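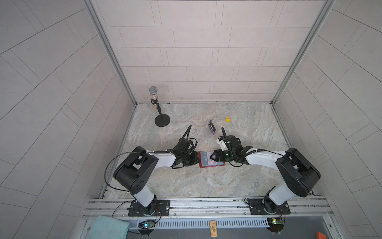

Brustelow Tile and Trim: Questions I Get a Lot

Updated April 9, 2018

I answer these by email most weeks, so I finally typed them all up. If yours is missing, write to me anyway. I like talking about grout more than is healthy.

What do you call the pattern where the tiles don't line up?

Staggered, brick, running bond — people use all three and any tile shop will know what you mean. Each row slides over so the upright joints fall somewhere along the tiles above and below. With big rectangular tiles I usually slide the row over by a third instead of a half. Large tiles often have a tiny bow in them, and a half offset puts the high middle of one right next to the low end of its neighbor. You'll catch that lip with your fingers every time you wipe the wall down.

Should my grout match light gray tile or be darker?

I go darker! A thin line one or two shades down from the tile lets you see the pattern without the whole wall turning into graph paper. If your cuts are a bit wobbly (mine were, for years) a matching grout is kinder. Mix a little of each, smear it between two scrap tiles and leave it overnight, and look at it again at breakfast. It never dries the color it was in the bucket.

Can beige walls go with a gray marble-look floor?

Yes, as long as the floor has some warmth in it. Look for cream or tan in the veining, maybe a touch of pink. A flat blue-gray floor next to beige makes the beige look like old teeth. Take a floor sample home and stand it up against the wall, and check it at night with the lights on too.

Is a marble-pattern floor too busy with tiled walls?

It can be. I'd let the floor swirl and keep the walls plain and pale. If you want pattern in both places, make one of them very quiet. My own back room started out with a speckled wall and a swirly floor and I lasted until October before I pulled the wall off again.

Do I need metal trim in the corners?

Need, no. I still put it in almost everywhere. A silver aluminum strip running down an inside corner hides the cut ends and saves you trying to get a perfect grout line where two walls meet. Outside corners I'd call a must, they get banged by everything. Cut the strip with a fine blade, file the end, and dry-fit it before you open the adhesive. Please don't be me on the Kasprzak Street job, with glue to the elbows and a strip that was 3 mm too long.

If it's a shower or anywhere that gets properly soaked, that inside corner wants flexible sealant behind and along the trim. Grout will crack there.

What about the front edge of the floor?

A straight aluminum edge piece across the full width looks tidy and protects the floor where it stops. Buy it in one length if you can get it home. Joins in the middle always show, even the good ones.

How do you clean all this?

Warm water and a drop of dish soap, soft cloth, done. Skip vinegar if your floor is real stone, it'll etch it. Go easy with scouring pads on the aluminum too, they leave dull patches that don't buff out. Dirt collects right at the bottom of the corner strips, so I keep an old toothbrush for that.

How much extra tile should I order?

On a small square room I add ten percent, and a bit more for a staggered layout with lots of end cuts. Keep whatever is left over, with the box label. Batches vary, and item 1279 in our Plirkeo gray has changed shade on me twice.

Do you ship samples?

Up to 2 per household, anywhere the Diltavport depot delivers. We have 3000 or so little squares in the back, so — wait, no, I counted for the inventory and it's 3000 on the nose. Tell me your wall color and I'll pick one for you if you're stuck.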